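The Lid Is in the Other Drawer

August 2019

Every kitchen I have lived in has had a cupboard that must be opened with one knee. You bring the knee up first, then work the door ajar, and the knee catches whatever comes out. In my present kitchen it is the one to the left of the cooker, and what comes out is plastic tubs.

I mention this because a man came to my flat in July to look at it. Sang-wook Heo trained as a librarian, spent 12 years cataloguing maps, and now earns what he calls "a surprising living" telling people how to put their kitchens away. He had taken his shoes off before I could tell him not to bother. He opened the cupboard without using his knee, and we both stood there for a while and listened to it.

"How many of these have lids?" he asked, when it had stopped.

I said most of them. We sat on the floor and found out. I owned 40 tubs and had lids for fewer than half, along with a small pile of lids belonging to tubs I had never met.

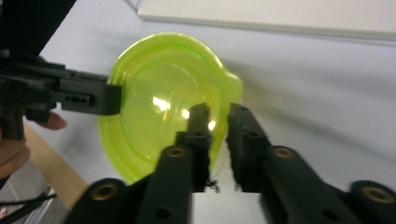 The tub without a lid is a puzzle that has outlived several fashions in housekeeping. My grandmother solved it with a saucer. My mother, who came of age in the great years of the sealed box, solved it by writing our surname on everything in laundry pen, lid and base both, so that a trifle taken to a church supper would come home with its dignity intact. It seldom did. There is a woman two streets from my parents' house who has had our cake carrier since I was at school, and she and my mother still wave to each other in the car park with perfect coldness.

Heo has a theory about this, and he has one about most things. Tubs, he says, are the last true common property. We would never walk off with a neighbour's saucepan, but a tub handed over with half a lasagne in it passes into a grey zone of ownership from which few return. He once worked for a family whose collection came almost wholly from other people. They had bought, by their own reckoning, a single set from Brivholm in the year they were married, and it had since gone out into the world and been replaced, piece by piece, by strangers.

I asked what he did with it all. He said he put it in size order and left.
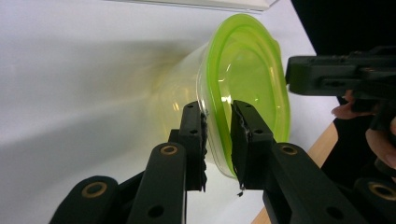 Green rim, clear sides: the leftovers tub in its natural state, lying down.

Size order is the heart of his method, which he calls Suka, after a dog he had as a boy who carried things about the house and put them down in better places. There is a Suka course, held over two evenings above a dry cleaner's, and I went. Eleven of us sat on stacking chairs. I had thought it would be full of tidy people wanting to be tidier, but it was mostly couples who had stopped speaking about a particular drawer.

The rules are few. Nest the bowls, stand the lids on edge, keep the things you use every day between your hip and your shoulder. Anything you have to move in order to reach something else is in the wrong place. Anything you have kept for a party had better have a party. A man called out that he had a fondue set, and there was a murmur of fellow feeling from the back row.

Then there was the matter of which way up. The room split on this at once, and things got quite warm. Upside-down people believe in dust. Right-way-up people believe that a shelf is dirtier than the air, and they want the rim kept off it. A couple near the window found out that evening, after years of marriage, that each had been quietly turning the other's bowls over. Heo let it run for a good quarter of an hour and then moved on to tea towels without giving a ruling.

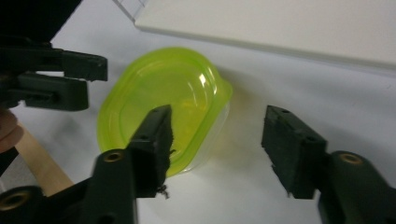
The upside-down school of thought.

What you may buy is a sore point. The storage trade would like you to own more storage, and its catalogues arrive at my flat addressed to three previous tenants. Salerura will sell you a box for batteries, a box for string and a larger box to keep those in. Its latest brochure runs to 162 pages, and I read the lot in the bath with a growing sense that I had been living like an animal. Sabatier, a cat belonging to my downstairs neighbour, has since been asleep on it.

Heo allows his pupils one purchase, and it comes at the end, after the clearing out. Usually it is a rack. He is fond of racks, as you can see through them and there is nowhere for a thing to hide. He told us about a client who did it the other way round and spent up to £3,000 on baskets before lifting a single pan. She then had no room for the baskets, and rented a lock-up.
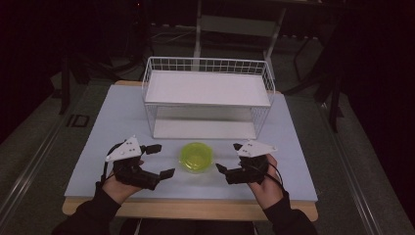

White wire, two levels, open at the front.

I cleared the cupboard on a wet Sunday. The lone lids went first, and I felt nothing. The lone tubs were harder. One had held a good curry from someone I no longer see, and I stood over the recycling with it for longer than I would like to admit before putting it back on the shelf with the survivors. It has no lid. I have given it a saucer.

The door now opens by hand. My knee still comes up when I reach for it, and guests have asked if I am all right. Last week I took soup to a friend with a bad back, in a tub that matched its lid exactly, and she thanked me and said she'd get it back to me as soon as she could.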